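**Ticket: Registration for the teak growers' meeting, delegates stuck at "Pending Review"**
Opened by: Nayeli Bañuelos, delegate services
Assigned to: Izzati Nair, Woltbridge support
Opened: 15 December 2022

**Nayeli Bañuelos wrote:**

Hi Izzati, and thank you again for being so patient with us last time, we all remember it fondly over here!

I'm afraid we have another puzzle. Delegates coming to the teak growers' meeting fill in the form on the Tellusska site, pay their fee, get the nice green confirmation page, and then sit at "Pending Review" forever. Zahira Hutapea from the nursery association tried it from her office and again from home (different browser, different everything) and ended up with two pending records and one very polite email to me asking whether we still wanted her to speak. We very much do.

It seems to hit people who picked "Plantation owner" as their category. The forestry students and the timber buyers go straight through to "Confirmed". I've attached the export from this morning, and I've left the test account open in case you want to poke at it.

**Izzati Nair wrote:**

Hello Nayeli! Lovely to hear from you, and please tell Zahira her payment is safe; I can see it, and I've merged her two records into one.

I went through the rules on the category field. Plantation owners are asked for their planted area in hectares, and anything over 1000 is sent to a manual review queue. The queue belongs to a user called "yusof_admin", and that account was closed when the Yusof office moved its bookings elsewhere. So the records arrive, wait for a person who no longer logs in, and stay there.

Could you tell me whether you still want a review step for the larger estates? I can point the queue at somebody else or lift the limit, whichever suits you.
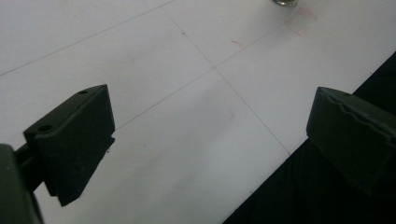

*White surface with three pencil lines*

**Nayeli Bañuelos wrote:**

Oh, that makes so much sense. I asked Bayu Jugah, who set up the categories originally, and he says the review was there so someone could call the big estates about bringing seedling samples. We'd still like that for the really large ones. Could the limit go up to 3000, and could the queue go to Shoshana Nakamura? She makes those calls now and is much better at it than I am.

**Izzati Nair wrote:**

Done, both of them. Shoshana has the reviewer role, and she should have an email from Plodby (our notification sender, so please check the spam folder) with a link to the queue.

I reran the stuck records under the new limit. Everybody at 3000 hectares or less has moved to "Confirmed" and will get a badge email tonight. I also ran your test account at 2000, and it went through without stopping.

**Shoshana Nakamura wrote:**

Got it, and yes, it was in spam! I can open the queue and approve people. One small thing: the phone number column is blank on my screen, though I can see it in Nayeli's export.

**Izzati Nair wrote:**

Thanks, Shoshana, that's a permission I missed on the reviewer role. I've added it now. Please sign out, sign in again, and let me know if the column is still blank.

**Shoshana Nakamura wrote:**

Numbers are all showing. I'm calling the first estate after lunch.

*Status: Resolved. Merged duplicate kept under Hutapea, Z.*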